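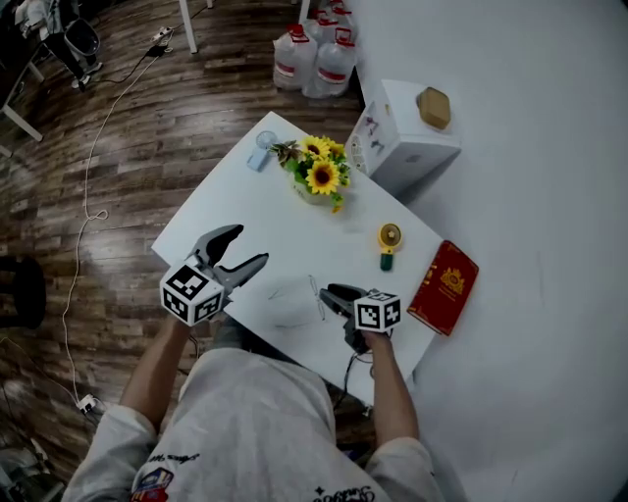
Where do the glasses go when the table gets reset?
Middle of the table, folded, lenses up. Book goes toward the edge, flowers at the back.

April, bench notes, table layout

Third go at the tabletop list for the Roston job. Ermira wants one layout we can all put back from memory, so writing it down before I forget again.

Things in use:
- glasses, clear, thin wire. Scratch if you look at them wrong. Never lens down
- sunflowers, artificial. Leaves come off the stem, push back on, dont glue
- light blue handheld fan
- the little yellow and green one
- red book w/ gold on the cover
- small clear glass cup

Book is the problem. Too near the edge it tips when anybody leans on the table. Tried it 2 cm over, fine. Tried 3, on the floor twice. Nikau says leave some overhang or you can't get a grip under the cover, and he's right, but it needs a limit. Going with 2 max until someone complains.

Height of flowers checked w/ the tape, fine for the shelf at Filali, no need to trim. Ermira asked for real ones, I said no, water + book + power strip.

Cable still running across the floor. Tape it down at the plank seams, the Gruner tape not the cheap stuff, cheap stuff left gum all over last time and I spent my lunch on it with a rag.

Water jugs stay on the floor, back by the wall. They keep creeping foward every time somebody gets a drink. Put them BACK.

Sponge/cushion thing: still no idea which list it belongs to. Ask Nikau.

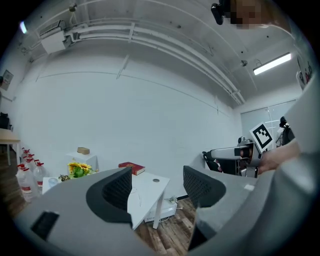

Afternoon, after the swap

Went through the list again with Nikau. 138 put-backs logged so far, over 70 of them his. Most misses are the cup. It's clear glass on a white table and people just don't see it. Options: colored cup (there's a green Plaleo one in the kitchen), or a pencil mark where it stands. Nikau likes the pencil mark. I'd take the colored cup, pencil gets wiped off with everything else at closing.

Dried greenery sheds. Bring a hand brush, do NOT use your sleeve, it gets into the knit and then its everywhere.

Keep stuff off the round cable hole. A pen went down it this morning, still under there somewhere.

To do
- tape for floor, one roll left, order more
- decide cup (Ermira)
- pencil or no pencil
- spare glasses, same kind, the hinge on these is getting loose
- reprint the list bigger, hang it by the door where the old one was
- find pen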